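Home | Boards | Records & Indexing | Search | Members | Log in

Records & Indexing > Death and funeral notices
Thread: Parsing survivors and predeceased in transcribed notices

s_degirmenci
I am transcribing the funeral notices from the Vonura paper into Drokex, one record per notice, with a linked table for relatives. The deceased's record is no trouble. The relatives table is, and I would like to settle the rules before I go any further, as I have already changed my mind twice and had to re-key a batch.

The notices pack a great deal into brackets. A typical one runs "Loving father of Margaret (Ian), Peter (dec.), and Susan and Col". The first bracket is a spouse, the second is a status, and the last pair is either a daughter and her husband or two children of the deceased. Punctuation decides it and the punctuation is unreliable.

Current practice is one row per person, with a relationship code, a status code (living, deceased, unknown) and a free text field holding the phrase as printed. Where a bracket holds a given name only, I enter the person as partner of the preceding name and leave the surname blank.

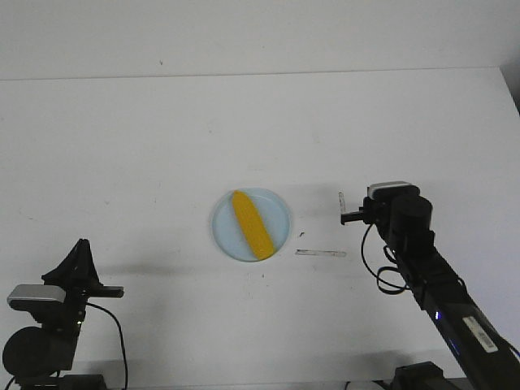

The blank surname is what I want opinions on. Drokex sorts blanks to the top of every list, and a search on the family surname will miss all of them. The alternative is to fill the surname from the deceased, which will be wrong for every married daughter and for a fair share of sons-in-law.

Sinan

kerbside_index
Don't fill it. An inferred surname in an index gets copied into trees as fact and you will never get it back out. Use a placeholder. We use three hyphens inside square brackets, which sorts after the alphabetic entries in our version and can be searched for as a string.

On the "Susan and Col" problem, code both as "child or child's partner" and move on. It isn't the indexer's job to resolve that.

d.phan
I disagree with the second part. A combined code makes the relationship field close to useless for anyone counting children, and that is a thing people do want from these. If the printed list has consistent punctuation up to that point, the reader is entitled to assume it continues. Commas separate children, "and" inside a comma group joins a couple. Where it is inconsistent, use the combined code. That limits it to the notices that are really ambiguous.

I agree on the surname.

Duyên

kerbside_index
Consistent punctuation in a newspaper notice tells you what the typesetter did. The family may have rung it through over the phone, or Vurken or whichever funeral director it was may have run it through a template. I have seen the same family's wording come out three ways in three papers. Margaret, Ian, Peter in one, Margaret (Ian) in the next.

d.phan
Then you have a second source and you can compare them. That's an argument for linking duplicate notices. It doesn't tell me to throw away what the first one says.

s_degirmenci
Linking duplicates is possible. Drokex allows a parent record with several notices under it. I have avoided it up to now, as it slows the keying, but the Vonura notices were often repeated on the second day with corrections, so it may be worth doing for those only.

Related question. Do people treat a corrected notice as replacing the first, or as a separate item?

old_gough_road
Separate. Always. I did the burial register for Gough and matched it back to the notices, and the corrections go both ways. One notice gave the age as 81, the correction gave 87, and the register, the coffin plate entry in the undertaker's day book and the headstone all agreed with 81. If the first notice had been overwritten the only trace of the right age in the newspaper would have gone.

Key both, give each its own date of publication and page, and put a flag on the later one. Leave the conclusion to the person doing the research.
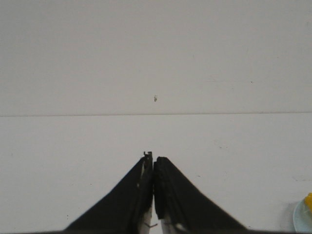
While I am at it, please keep the date of publication and the date of death in separate fields, and do not calculate the second from the first. "Passed away peacefully last night" depends on when the notice was lodged, and that could be the day before it was printed or two days before if it missed the cut-off. I have found people indexed under the wrong date from exactly this.

Vitalii

pouran_r
Seconding the dates. If the death date is relative, I transcribe the phrase and leave the date field null. There is a "date qualifier" column in the Drokex template that is hidden by default. Settings, Columns, tick Show qualifiers. The permitted values are exact, before, after and stated relative. Use the last one.

One more on dates. Make sure the template's locale is set to day first. A record for 3 December exported in the wrong locale is 12 March at the other end and passes every validation check. The ones that fail are the ones over the 12th, so 13/12/2018 gets rejected and somebody notices, and all the early-in-the-month records slide straight through. Go back and check those even if the error log is clean.

Pouran Rahimi

s_degirmenci
Thank you, I didn't know about the hidden column. My locale was correct. I have checked the early dates against the scans anyway and found one that was my own typing.

Where should "stated relative" sit if the notice gives a date and also says "last night", and the two don't agree?

pouran_r
Exact, with the stated date, and the full phrase in notes. You are recording what the notice claims. Put "conflict" in the review field.

M_Zakharchenko
I come at this from the other end, as a user of these indexes, so some weight please for what can be searched.

Placeholders for surnames are fine provided the compilers say so in the introduction. I spent a long time on one index wondering who the "Xxx" family were. Whatever string you choose, document it, and document the combined code as well. A page of notes is enough.

Secondly, predeceased relatives. Several indexes leave them out on the grounds that they will have their own notice elsewhere. Many don't. Infants, in particular, and anyone who died overseas. For one branch of mine the line "and Baby Thomas (dec.)" in his mother's notice, printed decades after he died, was the only mention in any newspaper.

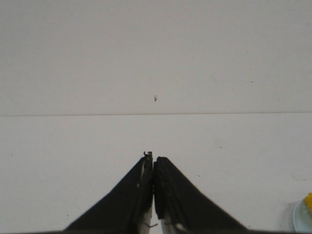 So I would ask that the status code be kept, and that it be possible to search on it. I'd also separate "deceased" as printed from "deceased" as inferred. "Reunited with Jack" implies Jack is dead. It doesn't state who Jack was. I have seen that entered as husband and he was the brother.

Melaniia

kerbside_index
"Reunited with" should have no relationship code at all unless the notice supplies one elsewhere. We code it "associated person" and status "inferred deceased". Agree that the two statuses need to be separate.

d.phan
Agreed, for once.

I'd extend it to "late". "Wife of the late Jack" is stated. "Late of Vonura" is a residence, and the number of indexes with a deceased relative by the name of Vonura is not zero.

tallow_lane
How are you all dealing with living people? Our group won't publish anyone who may be living, so for notices from 2000 onwards the relatives table is keyed but suppressed in the public version. It means the recent index is little more than a name list. There were complaints. The group's view is that the newspaper published it once and that doesn't oblige us to make it searchable forever.

kerbside_index
The notice was placed by the family in a newspaper for the purpose of being read. I don't follow the objection. Suppress street addresses and leave the rest.

tallow_lane
The grandchildren didn't place it. In a 2018 notice some of them will be under 18, named in full with the town they live in. We took the view that a line in a newspaper and a row in a sortable table are different things.

old_gough_road
We do much the same as tallow_lane, with a cut-off that rolls forward each year. Relatives go public 20 years after publication. Spouses and parents named as deceased go up straight away. It is not perfect but it can be run as a filter, with no one having to make a judgement record by record.

M_Zakharchenko
A rolling cut-off I can live with, so long as the suppressed rows are being keyed now. My worry is groups that skip them entirely and intend to go back.

s_degirmenci
Summary of what I'm adopting, in case it's of use to someone with the same template.

Surname not printed: [---], never inferred.
Couples: punctuation where consistent within the notice, combined code otherwise. I know kerbside_index does not agree.
Corrections: separate record, flagged, linked under a parent.
Dates: publication and death separate, qualifier column switched on.
Status: living, stated deceased, inferred deceased, unknown.
"Reunited with": associated person.
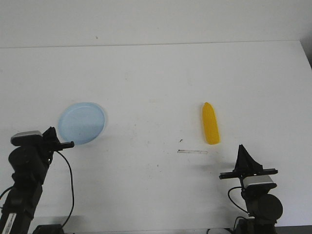 Living relatives are keyed in full, with public release left open until I have spoken to the society. Their existing policy was written for headstones and doesn't cover notices.

I have re-keyed the first batch under these rules. The combined code came up less often than I expected. The status split came up more, mainly from "dearly loved wife of Jack" where it isn't said whether Jack is living. Those are all "unknown".

kerbside_index
Noted, and I still think you'll regret the couples rule once a second person starts keying. Two indexers won't agree on what counts as consistent. Try it on 20 notices, both of you independently, and compare.

d.phan
That's a reasonable test. Post the result either way.

pouran_r
If you do run it, lock the parent records first. Drokex merges simultaneous edits without a warning and takes whichever was saved last.

s_degirmenci
Will do. The second keyer starts after the break.

Related topics
- Maiden names in brackets: née, formerly, or bare
- Drokex export drops diacritics in the given name field
- Gough burial register, missing pages
- "Privately cremated" notices with no date
- Bereavement thanks notices: index or leave out?
- Stepchildren and the relationship code list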